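Renthorpe's library wants you to stop typing your own footnotes

The search training at Renthorpe College runs on a Thursday, in the hour when most people would sooner be having lunch. I have sat through a fair number of these sessions at various colleges, and I came to meet the librarian who leads this one with my doubts in good order. She asked not to be named, on the grounds that she would like to be able to complain about her own catalogue.

The library has replaced its old search page with a discovery service called Wostance, which puts the printed stock, the e-books and the journal subscriptions behind a single box. The college's announcement called it "a step change in student research". I read that line out to her.

"I didn't write it," she said. "It's a search box. It's a better one than we had. The old one would tell you there were no results if you put an apostrophe in the wrong place."

The claim that interested me more was that students leave the workshop able to find good sources by themselves. I asked how she knew.

"We ask them at the end if they feel more confident, and they say they do. They'd say that about anything if it let them get to the door." Last term the library tried something stricter and set a short task two weeks after the session. Of the 200 students who had been booked in, 40 did it. "So I can tell you quite a lot about the sort of student who does an optional task. They were fine. They were probably fine before they met me."

It was a more candid answer than I usually get. The college's own report mentions the 200 and leaves out the 40, and when I pointed that out she said she had noticed as well, and had sent an email about it which had been thanked for its contribution.

The workshop itself is in two halves. The first covers how to turn an essay title into search terms, which she does by making everybody cross out the words that carry no meaning ("discuss", "critically", "the extent to which"). The second covers the filters down the side of the results page, and it was here that I began to lose patience. Wostance has a tick box marked "quality sources". I wanted to know who had decided what went in it.

"The supplier. It's a list of journals. We've asked for the list and we've had a leaflet." She has taken to telling students to leave the box alone. "If I can't explain what it does, I don't see how I can stand up and recommend it. Some perfectly good local history disappears the second you tick it."

She showed me on her own screen. A search on drainage in the Nirkdale valley gave a decent page of results, including a survey that the college itself had published. With the box ticked, the survey went. So did a county record society volume which she says is the best thing anyone has written on the subject.
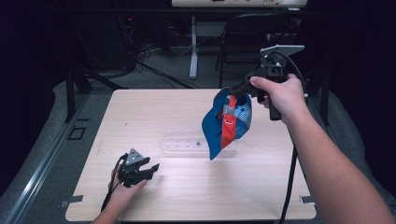 Does Wostance search the full text of the printed books? It searches only their catalogue records, meaning the title, author, subject headings and, for newer stock, the contents page.

She thinks this is the point most often missed, by lecturers as much as by students. Somebody types in a narrow phrase, gets a screen full of articles and concludes that the library has no books on it. The books may be two floors down with a whole chapter on the matter, filed under a heading chosen decades ago by a cataloguer with other things in mind.

"People trust the order things come up in," she said. "They think number one is the best one. I've asked what the ranking is based on and I was told relevance. Relevance to what?"

I put it to her that a library which doesn't know how its own search tool ranks things might have asked before it signed. She didn't argue. The choice, she said, had been between Wostance and a rival product, Medrano, and the trial of each lasted a fortnight in March, when half the teaching staff were marking and the other half were away. Medrano had the clearer help pages. Wostance worked with the existing loans system, and that settled it.

"I'd have liked a term with each. I'd have liked to see what first-years did when I wasn't standing behind them."

The referencing button is the part students like most. It produces a finished citation, which can be pasted straight into an essay. She demonstrated it with a book of conference papers and it gave the editor as the author, put the town where the publisher should be and dropped the page numbers. She tried a journal article and that came out correctly. A report from a government department came out with no author at all.

"I tell them it's a first draft. You wouldn't hand in a first draft of anything else." She paused. "Well, they do. But you know what I mean."

There is a case for the button all the same, and she made it better than the announcement had. Students who would once have lost track of where a quotation came from now at least have something saved, wrong comma and all, and it can be put right later. She would like the college to stop taking marks off for punctuation in a bibliography and start taking them off for sources that can't be traced. She has raised this with three departments. One has agreed to think about it.

I asked whether she would renew the contract if it were up to her. She said that she would want the journal list first, in writing, and a proper account of the ranking, and that without those she would at least want the price to come down. Then she had to go, as somebody at the desk couldn't get the printer to see their laptop.

On my way out I tried the public terminal by the entrance. I typed in the title of a book that I could see on the returns trolley. It came up fourth, below three reviews of it, and was listed as available on the second floor.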